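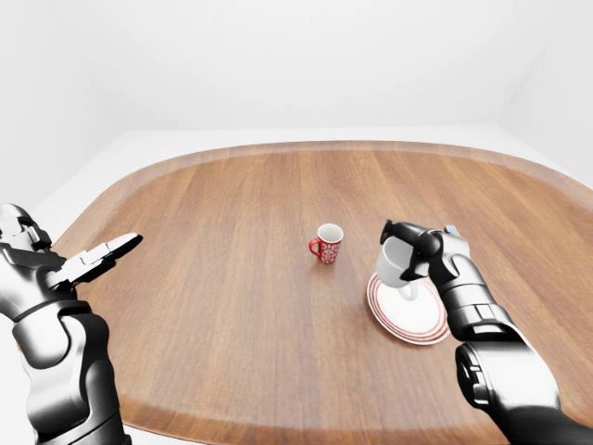

The Long Goodbye to the Dining Table

My mother's dining table seated ten and was used, by my count, four times a year. The rest of the time it held mail. When she moved to a smaller place in Borkham last March, the table became my problem, as large brown furniture eventually becomes everyone's problem.

I called a secondhand dealer. He asked how big it was, sighed, and offered to take it away for 100 dollars. It took me a minute to grasp which of us would be paying.

Ulla Räsänen has been buying and selling used furniture for 37 years and has stopped pretending to be sad about it. "People want the desk," she told me. "They want the little bookcase. Then they walk me to the dining room and lower their voices, like there's a patient in there."

Her shop in Pleltby has a back room she calls the ward. On the day I visited it held tables from what looked like every decade of the last century, most with their leaves stacked behind them and their chairs long gone. One had a price tag of $60. It had been marked down twice, and someone had left a coffee on it.

The trouble is partly architectural. Newer apartments have a counter with stools, where a family can eat in a row like passengers. It is also partly us. I eat dinner on the couch with a bowl under my chin, and I own cloth napkins.

Still, the ward does get emptied now and then. Räsänen's best customers lately are people who work from home and need somewhere to spread out, and one couple who bought a ten-seater for jigsaw puzzles. She delivered it up three flights and has not forgiven them.

I kept my mother's. It takes up the whole front room, and I have to go around it sideways to open the window. We had six people over on Sunday and ate chili off it. The mail is on the radiator for now.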